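Reference > Textiles > Fabric behavior > Wrinkling

Wrinkling (textiles)

Wrinkling is the formation of unwanted folds and creases in a fabric through bending, compression or twisting. A wrinkle differs from a crease in the trade sense, which is a fold put in on purpose, usually with heat and pressure, as in the front of a trouser leg. The tendency of a cloth to return to a flat state is called wrinkle recovery.

Mechanism

When a fabric is folded, the fibers on the outside of the bend are stretched and those on the inside are compressed. In cellulose fibers such as cotton and linen, hydrogen bonds between neighboring chains break under this strain and form again in new positions, which holds the bend in place. Water makes the exchange easier, so damp cotton wrinkles more readily than dry cotton. Wool recovers well at moderate humidity. Polyester takes up little water and holds the shape given to it during heat setting.
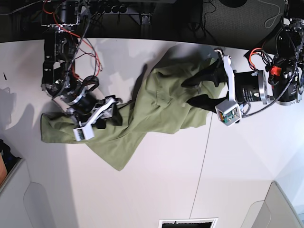 Yarn and weave also matter. Tightly twisted yarns in a dense plain weave have little room to shift, and the strain falls on the fibers themselves. Twills and satins, with longer floats, let the yarns slide and tend to recover better. Knits recover better still, as the loops change shape before the fibers bend sharply.

Measurement

The usual laboratory measure is the recovery angle. A small strip is folded, held under a fixed load, released, and left for a set time before the angle between its two arms is read. Warp and weft are tested separately. Whole-garment appearance is graded by eye against reference panels under low-angle light. Kikuchi and Říha, in the Kurnside trials, folded 20 strips of each cloth and reported face and back results in separate tables.
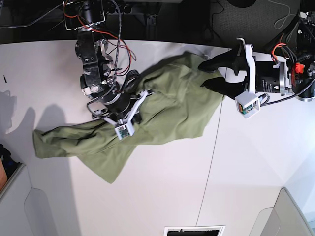
Strip tests say little about how a large piece of cloth behaves when its weight is unevenly supported. Folds then tend to run between the points where the fabric is gathered or held, while unsupported parts fall into broader shapes. An olive-green cloth stretched diagonally over a white tabletop has this form, bunched toward the upper right, with a wide lower flap that comes to a point. Procházka used the term "span folds" for creases of the first type.

Treatment

Resin finishes cross-link the cellulose chains and limit their movement. They improve recovery but lower tear strength and abrasion resistance.

See also: Drape; Durable press; Heat setting

Contact the editors | Copyright Fanadow Reference | Back to top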